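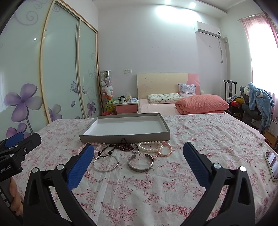

首饰入盒，两种指垫夹了一个下午

星期六下午我们又折腾手持夹爪了，这回换的是指垫。上次在小组通讯里写完叠毛巾那一期，好几个人来问，软垫子夹毛巾当然没毛病，夹细的、硬的、滑的东西行不行？问得好，我也想知道，于是就有了这次的首饰专场：手镯、珠串、戒指、珍珠，全摊在印花床单上，一样一样往一个浅盒子里放。

先把结论说了，省得大家往下翻：带纹理的蓝色软垫（Mirlow的）赢了，赢得比我想的多，但有一样东西它夹得挺难看，后面会讲。另一种是Solheim的光面硬垫，我原本押的是它，输了两杯奶茶给钱凌云（Lingyun Qian），已经兑现了，全糖，她说下次还跟我赌。

怎么比的

左右手各一只夹爪，黑色的，指尖上换垫子，别的全都不动。床单不换，盒子不换，首饰还是那些。每种垫子各夹56次，夹起来、移到盒子上方、松开、落进盒里，这样才算一次成功。半路掉的不算，夹起来又蹭回床单上的不算，搭在盒沿上晃晃悠悠的也不算（为了这一条Inês Leitão和我争了半天，她觉得搭住了就是放到了，我觉得机器人可不会帮你再推一下）。

操作的人主要是Inês和我，轮着来，夹到手腕发酸就换人。Olga Falcão在旁边记数，顺便负责喊“掉了！”，喊得特别响，有几次我本来没掉，给她吓掉了。那几次我们重做了，没往表里算，她也同意。

为什么要在卧室里做，不在台架上做呢？台面太硬太平，东西放上去规规矩矩的，跟家里的情形差得远。床单有褶子，手镯会陷一点，珠串会滚到褶子里头去，夹爪往下探的时候布还会跟着皱起来。还有窗户那边光特别亮，这对相机也是个考验，后面单说。

数字

光面硬垫，56次里成了37次。蓝色软垫，56次里只失手两次。写到这里我自己又看了一遍表，是的，两次。

差得这么多，主要差在珠串上。硬垫夹珠串，珠子在垫面上打滚，你刚觉得夹住了，手一抬，哗啦一下整串滑下去，一多半的失败都是这么来的。软垫有纹理，珠子会稍微嵌进去一点，提起来的时候整串垂着，晃归晃，不掉。珍珠串也差不多，圆圆滑滑的东西最能看出垫子的差别。

细手镯我本来以为是最难的。那么细一个圈，平躺在布上，夹爪从上面下去，要么夹空，要么连床单一起揪起来。我前几次全是连布一起夹的，床单给我揪出一个小帐篷，Inês笑得不行。后来她摸出一个办法：不要正对着圈去夹，先让一边的指尖压住布，另一边从圈外面慢慢扫过来，圈边翘起来一点，再合上。这个办法软垫和硬垫都能用，软垫更稳，夹住以后圈能竖着，不会在两个指头中间转。 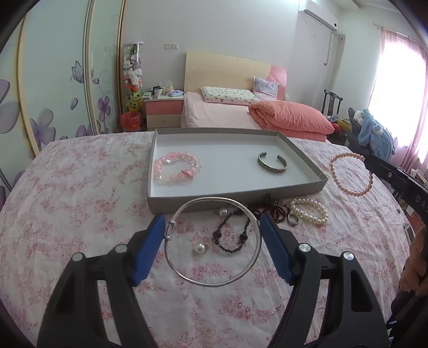 宽的那种开口手镯倒是最省心，刻了花纹，面也宽，怎么夹怎么有。Olga后来都懒得喊了。唯一要留神的是开口朝哪边，指尖要是伸进开口里再合，夹的就是空气。

戒指是另一回事。我前面说软垫有一样东西夹得难看，就是它。小小一只，侧躺着，软垫一压下去整个就裹住了，你在相机画面里根本看不见它还在不在，只能靠猜，抬起来才知道。那两次失手都出在戒指上，一次是以为夹住了，抬起来是空的；另一次是夹住了却不肯下来，张开夹爪它还粘在垫子上，抖了几下，弹到盒子外面去了。钱凌云趴在床边找了好一会儿，在褶子里找着的。硬垫夹戒指反而利索，一夹一放，清清楚楚。所以谁要是专门做小零件，先别急着把硬垫扔了。

相机那边

夹爪上的相机是广角的，边上弯得厉害，好处是左右两只夹爪常常能互相看见，坏处是远处的东西都缩成一小团，直线全成了弧线。我们这次顺手试了Skitberg的新版曝光设置，想看看窗户那么亮的情况下，床单上的首饰还能不能看清。

能看清，但窗户那块还是白的。Afonso Bettencourt看了回放，说没关系，任务都在床单上，窗户爱白就白，反正没有人让夹爪去拉窗帘（我说你别出主意，他已经在出主意了）。他更在意的是银色的东西反光，手镯一转，亮点就跟着跑，他怀疑对后面的轨迹跟踪会有影响。这一条我们没有专门测，只能先记着。

深色珠串在浅色床单上最好认，粉色珠子落在粉色花上最难认，人眼都要多看一下。我有一次伸过去夹，夹的是床单上印的一朵花，夹得还挺认真。Olga把这件事记在了表格的备注栏里，一个字都没省。

换垫子花的时间

这个一定要提，因为有人私下问过。Mirlow这副从旧垫子拆下来到新的装好，左右两只夹爪一共用了15分钟左右，其中大半时间是我在找螺丝刀。装的时候有个小坑：左右两片看着一模一样，纹理方向是有讲究的，装反了也能用，但两边的纹路对不上，夹细圈的时候会往一边偏。我头一回就装反了一片，夹了几下总觉得手感怪，还以为是自己累了。拆下来重装，好了。

硬垫装起来快，卡进去就行，可是也容易松，中间掉过一次，掉在盒子里，声音很脆，大家都愣了一下，还以为把珍珠夹坏了。没有坏，首饰都好好的，我挨个检查过才收的。

控制这边没动什么。左右手的数据还是走Rellska那个小控制盒，同步没有出问题，只是盒子有点烫手，Afonso让我下次别把它放在被子上。记住了！

几件还没弄明白的事

一是软垫用久了会怎么样。纹理磨平以后还能不能夹住珠子，现在谁也说不好，我们这副是新的，这个成绩里有多少是新垫子的功劳，我心里没底。Inês的意思是接着用同一副，九月再拿同一批首饰做一遍，中间不换。我赞成，就是得有人记得把首饰单独收好，别到时候凑不齐。

二是力度。手持夹爪的力全在人手上，我捏得重，Inês捏得轻，两个人的成功率差得不多，可是录下来的开合曲线很不一样。她夹珍珠的时候那条线又平又缓，我的像在拧毛巾。拿这种数据去教机械臂，到底学谁的？钱凌云说都学，量够了自己会平均掉。Afonso不信，这两个人为这个吵到吃晚饭，点菜的时候还在吵。

三是双手配合。这次大部分时候是一只手在夹，另一只手在旁边待命，顶多帮忙按一下布。那条长的深色珠串我试过两只夹爪一起抬，一头一个，提起来像晾衣服，放进盒子的时候特别整齐，比一只手拎着往下堆好看多了。可是慢，慢得Olga开始看手机。这一段没有算进前面的次数里，下次想单独做一组。

下一场

下一场由Tainá Bastos来安排，她想做厨房抽屉，勺子叉子筷子那一堆。她的理由是首饰太轻了，夹爪没什么负担，换成一把沉一点的汤勺，软垫会不会往后缩、会不会让东西在中间打转，才看得出来。我觉得有道理，也有点怕那个噪音。

硬垫这次输了也会带去，给它一个翻身的机会。有想来试手的，提前跟Tainá打个招呼就行，夹爪就两只，来的人多了得排队。上次来过的几位应该知道，第一次上手多半会夹空，夹几次就找到感觉了，没什么门槛。

表格和回放我都放到小组的共享文件夹里了，按垫子分的，文件名是Inês起的，看不懂去问她。备注栏里夹花那一条我申请过删掉，没批。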